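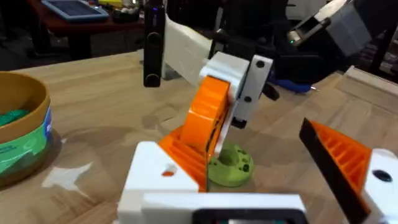 The pale table, March.

Up before six with the table on my mind, which says something about how the year is going. It has now been in the house 3 weeks and I have written more about it in this diary than I wrote about my own fortieth.

For the record, the wood is lighter than I wanted. I went to Drustalton for something the colour of strong tea and came home with something the colour of the milk. The man in the shop called it "honest", a word I've only ever heard used about furniture and bad haircuts. He also tried to sell me a bottle of Grano oil, and I said no thanks, I've got plenty of oil at home, meaning canola. He looked at me for a while.

Went back for the Grano.

Tonight's job was meant to be one thin coat on the underside, as a trial. The instructions want you to go with the grain and wipe off the excess after 9 minutes. I lay on the floor on my back like Michelangelo, if he'd had a crook hip and an old singlet for a rag, and got a good part of the excess in my left ear. Couldn't tell you if I went with the grain. It was dark under there and I'd left the torch in the car.

Syafiqah rang in the middle of it. She wanted to know if the Kusuma family lunch could be here this time, as I'm now "the one with the table". Seven of them, plus her aunt, who puts hot pots straight down on things and has never in her life been stopped. I said yes before I'd thought about it. Then I lay there and thought about it. I own four placemats and a trivet shaped like a fish. The fish is small.

Looked up Trivex table pads afterwards. You send them the measurements and they cut one to fit, and the price is a bit over half what I paid for the table. There's a felt backing in a choice of greens. I closed the page, made toast, opened the page again. Measured the table twice and got two different lengths, so either the tape is stretched or I am.

Dad would have put newspaper down and been done with it. His table had the racing form printed backwards into one corner from a wet Saturday in the eighties and he ate off it quite happily until he died. I tried to give that table away when we did the house. A neighbour took it for his shed in the end and I still feel a bit sour about it, though I was the one who rang him.

To get: rags, proper ones. Chairs – ask Syafiqah if she can bring two. Cotton buds for the ear.

Second coat tomorrow, if I can face the floor.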